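Trovstead Cup, Bowl and Plate Set
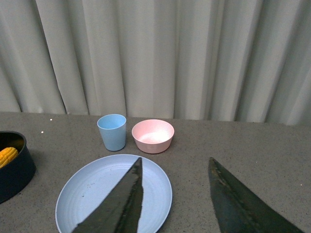
The Trovstead set is a plain everyday set for children, picnics and small kitchens. Each one has a cup, a bowl and a plate, sold together or singly. The cup is a tapered plastic tumbler in light blue, and the bowl is pale pink – fairly deep, with sloping sides. The plate is large and round, in the same color family as the cup.

Order code: 112
Care: wash by hand in warm water, no scouring pads
Carton orders: 124 sets, ships in 2 weeks

For carton orders, ask for Ghada Khalaf at the Colham shop.

Filed under: Tableware > Everyday Sets

Contact | © Batow Home Supply | Back to top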